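Why does my two-arm sorting policy do well on single brushes and badly on piles?

Posted by Sigita Krūmiņa in Imitation learning

I'm trying to reproduce the pile sorting result from the Ccori paper and I can't get near it. The task is the toothbrush one: take brushes from a heap on the table and put each in the bin for its colour, using two arms. The paper reports that a policy trained on piles from the start does worse than one trained on single brushes first and then piles, with the same total number of demonstrations. My numbers come out the other way round.

What I have so far: 2000 demonstrations, all teleoperated by the same two people. Of those, 341 start from a single brush and the rest start from a pile. I train on the singles until the loss flattens, then switch over to the piles completely. Evaluation is 60 trials per condition, with the starting layout taken from a printed list so both policies get the same starts.
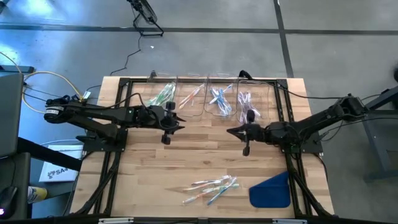

On single brushes the policy is fine. The grasp is clean, the colour choice is nearly always right and the arm lets go over the correct bin. On piles it closes on two handles at once, or it picks up one brush and drags a second along the wood. It is worst when the handles lie side by side in the same direction. When they are crossed it does better, which I did not expect.

The second problem is which arm goes first. In a good share of the pile trials both arms start towards the same brush, stop, and then hover. The paper says nothing about this and the supplementary video only shows successes.

Things I have tried: a longer action chunk (smoother, same double grasps), a lower learning rate in the second stage (no change), and cropping the overhead view to the table (slightly worse). The wrist views are used in all runs.

Is the order of training really what matters here, or am I missing something in how the piles were collected? I would like to settle it before we book more teleoperation time in December.

Ilze Navickas

I worked on a similar replication with cutlery, so some of this may carry over.

I think the trouble is the complete switch between stages. As I read the method section, the single-item data is not dropped in the second stage. It is mixed in at a fixed share of each batch. It is one line and easy to miss. When we dropped it, our policy kept the reaching motion but lost the careful final approach, and we got the same double grasps you describe. Start with a quarter singles and see what happens before touching anything else.

On the parallel handles, go back through your pile demonstrations and look at what the operators did. Ours had a habit of nudging one item away with a closed fingertip before grasping it. One operator did this almost every time and the other hardly ever did. The policy had learned something in between, where it went down next to the item and closed without having separated anything. We asked both to nudge first whenever two handles touched, collected 17 long sessions again, and the double grasps dropped a lot. I can't say how much of that was the nudge and how much was the operators getting better.

For the hovering, check whether your operators had an agreed rule about sides. If either person could take any brush with either arm, then the same starting view has two correct answers and the policy will sit between them. We used "nearest arm goes, other arm waits at home", and for items on the centre line the right arm went. It is slower but you can compare runs.

Also, score your trials per brush and not only per pile. A pile with one mistake and a pile with five both count as failures otherwise, and you can't see whether a change helped.

Fonov

Try more data. 2000 is not that many for two arms. We had hovering as well and it went away when we added demos, never looked into why.

Brovon

I disagree with Fonov, more of the same data will give more of the same disagreement between operators. Do the batch mix first, it costs you one training run and no robot time.

One thing to add about crossed brushes doing better. With crossed handles there is usually a free end sticking out, and the wrist camera sees it clearly against the table. With handles lying together there may be no free end for the fingers to go round. We split our evaluation list into crossed, parallel and separate starts and reported the three separately. The averages were hard to interpret before that, and two people in our group had been arguing over a difference that only came from how many parallel starts were in each list.

I have not tried the colour bins version, only sorting by shape, so I can't help with that part.

Sigita Krūmiņa

Thanks. I reread the method section and Ilze is right, the singles stay in at a fixed share. I had taken "second stage" to mean a new dataset. The run with the mix is going now. I also checked with the operators and there was no rule about sides, each of them did what felt natural. I'll split the start list the way Brovon suggests and post the per-brush scores under this when I have them.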